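Handout 2: Setting Up and Looking After the Kitchen Cell

Course notes, Revathi Venkataraman. Read before Wednesday's lab. The cell is called Plerau, for reasons that left the department with whoever named it.

Where we left off

Last week was joint limits, or why the arm sulks. This week is the dull part that decides whether your data is worth keeping: home position, reach over the sink, cables and wiping down.

Homing

Clear your own arms, coffee and opinions out of the workspace. Power the controller, wait for the steady light, then run the homing script from the Drornlow folder. Joint 2 should settle at 234 in the readout. If it settles anywhere else, stop and fetch me. Do not edit the config file until it says 234. Someone did this in February and we are still finding the consequences.

The sink check

The faucet is the tallest thing on the counter side and the first thing a careless trajectory will find. Jog the gripper in from the right at low speed with the fingers open and pointing down, and bring it to the neck of the spout. Stop there and look at the clearance from the side, with your head at counter height. The screen will flatter you.

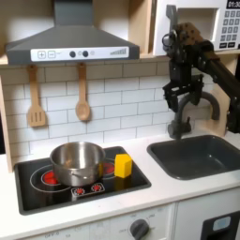
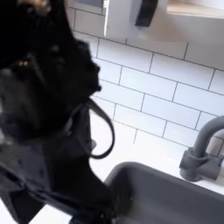

Kitchen cell, sink side: gripper, faucet and basin against the tiled backsplash.

Anything with a strap or loop gets a slower approach than a block does. A block that slips falls down. A loop catches on whatever sticks up, and the arm will keep pulling with great sincerity until the force limit trips.

Cables

Run a finger along every cable at the wrist while the arm is powered off. You want slack at full rotation and no shiny spots on the jacket. Ties go on snug, tails trimmed flush. Spare ties live in the Umulora box, under the things that do not live in the Umulora box.

Upkeep

Wipe the finger pads every session and the countertop when it looks like mine at home. Check the mounting bolts every 900 cycles and initial the log. Initials only, please; the last group wrote reviews.

For the lab: bring your homing readout and one clearance measurement at the spout, in millimeters, with the units written down.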